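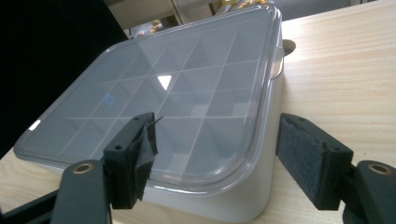

Why Do Brothers and Sisters Argue So Much?

Have you ever had a huge argument over who gets the blue cup? Or the window seat? Or who pressed the elevator button LAST time? Welcome to the club! If you have a brother or a sister (or a stepbrother, or a cousin who is at your house so often they have their own toothbrush), then you have argued with them. Kids have been doing this for as long as there have been families, and there are some really interesting reasons for it.

What is an argument, anyway?

An argument happens when two people want different things, or think different things, and both of them want to be heard right now. Arguing can be loud and full of stomping, but it can also be quiet. Some people argue by going silent and staring at the wall. Grown-ups have a word for all of this: conflict. It sounds serious, but a conflict can be as small as one last pancake and two forks.

So why your sibling and never your best friend?

Great question! Think about how much time you spend with each of them. You see your best friend at school and maybe on Saturday. You see your sister at breakfast, in the car, at dinner, in the bathroom doorway when you both need to brush your teeth, and all through vacation. More time together means more chances to bump into each other, sometimes with your elbows.

You also have to share a lot. You share a couch and a TV, and maybe a bedroom. The biggest thing you share is your grown-ups and their attention. When your brother is telling Dad a very long story about a frog and you have something important to say, it can feel like there isn't enough Dad to go around. That feeling is called jealousy, and everybody has it sometimes. It doesn't make you a bad person.

And then there's this: your sibling feels safe. You probably wouldn't yell at your teacher about a pencil, even after a terrible day. At home you let your feelings out, and whoever is standing closest gets them all over their shoes.

What happens inside your body?

When you get mad, your brain thinks there is trouble and sends out a signal. Your heart beats faster. Your face may feel hot and your hands might curl up. Your body is getting ready to run or to protect itself, which was super useful for people who had to deal with wild animals, and a bit much for a fight about a board game.

While all that is going on, the thinking part of your brain has a hard time getting a word in. So you might say something you don't mean, like "I never want to play with you again!" Ten minutes later you want to play again. Has that happened to you?

Let's look at a real kind of fight

Two kids in Whitcombe are playing Tokix, a game where you collect points. The older one has 219 points. The younger one has 4. The younger one says the rules are unfair, the older one laughs, and suddenly there are game pieces under the refrigerator.

What was that fight about? It looks like it was about points. But the younger kid felt small, and the laugh made it worse. The older kid was excited about winning and didn't notice. Lots of arguments have a second argument hiding underneath, and finding it is a bit like being a detective!

Things to try next time

Stop and breathe. Breathe in through your nose, then out through your mouth, slowly, like you're cooling soup. Do it a few times.

Go somewhere else for a little while. You can say, "I'm too mad to talk. I'll come back." Then do come back!

Start with the word "I." Try "I felt left out when you started without me." It's much easier to listen to than "You ALWAYS start without me!"

Ask what the other person wants. You may be surprised. Maybe you both want the same orange, but one of you wants to eat it and the other needs the peel for a science project.

Make a deal. Take turns, set a timer, or flip a coin.

When should you get a grown-up?

Get one right away if anybody is hurt or scared, or if somebody keeps being mean after being asked to stop. Telling a grown-up so that everyone stays safe is not tattling. Hitting, kicking, and threats are never just "a normal fight," no matter who started it.

Making up

Saying sorry works best when you say what you're sorry for: "I'm sorry I laughed at your score." You can also fix something. Help look for the missing pieces under the refrigerator (a ruler is good for this — slide it flat along the floor). Some people need more time than others before they feel friendly again, so if your brother still wants to be alone, let him be for a bit and ask again after dinner.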